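How to make a sticking bedside drawer run smoothly again

Skill: easy. Time: one evening, with tea.

A drawer in a round nightstand is a little different from a drawer in a normal square chest. The front is curved, so the gap beside it is narrow, and if the drawer sits even slightly crooked the front will rub on the body. I have done this job on two nightstands now, the second one bought from Woditz in April, and the steps were the same both times.

What you need

A cross-head screwdriver, short if possible
A dry cloth and an old toothbrush
A vacuum cleaner with the narrow nozzle
Silicone spray or dry PTFE spray (I paid for a can of 200 ml and it will last for years)
A torch, or the light of your phone
Felt pads, if the old ones are worn

Please do not use cooking oil or thick grease. It feels good for a week, then it collects dust and hair and you are back at the beginning.

1. Empty the drawer and clear the top

Take everything out, also the small things at the back. If you have a lamp or a clock on top, move it, or at least push it away from the edge. Mind the cables on the floor.

2. Open the drawer fully and look at the slides

Most newer nightstands have metal slides, one on each side. Pull the drawer out slowly and listen. A scratching noise usually means dirt. A knock always at the same place usually means a screw head which stands too high.

3. Clean

Vacuum along both slides, then brush them with the toothbrush and wipe with the dry cloth. Move the drawer in and out a few times and wipe again. You will be surprised how much fluff a bedroom makes.

4. Tighten the screws

Go from the front to the back and turn each screw gently. Stop when it is firm. In solid wood you can be a bit braver, but in chipboard the hole breaks easily. If a screw only turns and turns, take it out, put a wooden toothpick with a little glue in the hole, break it off level and wait until morning.

5. Spray a little

Hold the cloth under the slide and give one short spray on each side. Open and close the drawer ten times, then wipe off what is too much. 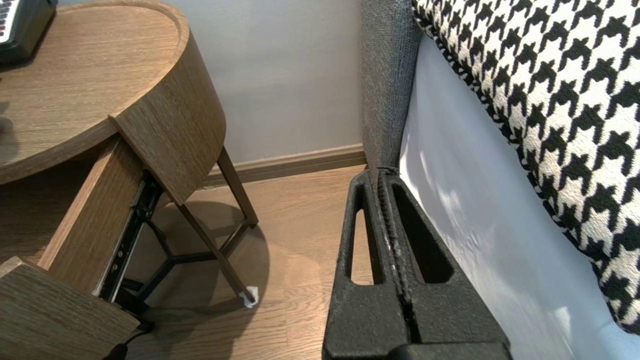
Drawer pulled open, with the black metal slide and its screws along the side.

6. Check the legs

Push lightly on the top. If the nightstand rocks, the drawer can run crooked however clean the slides are. Look under each leg for the felt pad, replace it if it is thin, and tighten the screws of any metal brace between the legs.

7. Close and compare the gap

Close the drawer and look at the gap on the left and on the right. If they are not equal, loosen the front screws of one slide half a turn, move the drawer a very small amount — one millimetre is already a lot — and tighten again.

Repeat step 3 every few months, and wipe the floor under the nightstand afterwards, as silicone spray makes it slippery.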